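Storage and Order Handling, Unit 5: Mixed Small Items in Open Bins
Notes by Ebise Gebreyes. Revised 7/9/22. Replaces the March handout.

## 5.1 Scope

Unit 4 dealt with single-item bins, where every piece in the container has the same part number. This unit deals with mixed bins: one open container, several unrelated items, no dividers. Read the Fastdale case in the course pack before the tutorial. The Rutherford case is optional.

## 5.2 Terms

**Open bin.** A container with a floor and side walls and no lid in use. Items are reached from above.

**Loose item.** An item lying directly on the floor of the bin or on another item, with no tray or pocket to hold it.

**Footprint.** The area an item covers in its resting position. A flat oval has nearly the same footprint whichever broad face is down. A long item has a very different footprint lying down than standing on end.

**Clearance.** The free floor between an item and its nearest neighbor or wall. Measured at the narrowest point.

**Contact pair.** Two items with zero clearance. A contact pair is recorded as two items and one contact.

## 5.3 Resting positions

Small items placed in a bin without dividers settle on whichever face is stable. Rounded items may roll until they meet a wall or another item. Long items often end up parallel to a wall, particularly after the bin has been moved. Soft or crumpled items take up more floor than their listed dimensions suggest, and their outline changes each time they are handled.

For the storage plan, use the largest resting footprint of each item. Do not use the catalog footprint, which assumes the item is upright in its packaging.
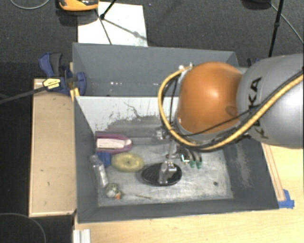 Floor use is the sum of the resting footprints divided by the usable floor area. Overlapping footprints are counted in full for both items. The Iltville exercise uses a bin with a floor of 1299 square centimeters and a combined footprint of 800 square centimeters, so floor use is almost 62 percent. At that level contact pairs should be expected even when the items are spread out by hand.

Low floor use does not guarantee clearance. Items tend to gather on one side, leaving the rest of the floor bare. Divide the floor into quarters and report floor use for each quarter as well as for the whole bin.

## 5.4 Recording a bin

1. Note the floor material and its condition. Scuffs and dents affect how items slide.
2. List each item by color and general shape. Add the part number if it is known.
3. State the position of each item relative to a wall or to another item already listed.
4. Mark contact pairs.
5. Mark any item that is partly hidden. Do not estimate the hidden part.

Dark items on a pale floor are easy to find but their surface detail is easy to miss. Check for ribs, rims and seams, as these determine where the item can be held.

## 5.5 Exercise

Complete the Prestari worksheet, sheets 1 to 4. Show the quarter-by-quarter figures. Answers given only for the whole bin receive half credit. Sheet 4 includes two items with no part number; describe them under step 2 and leave the part number column blank.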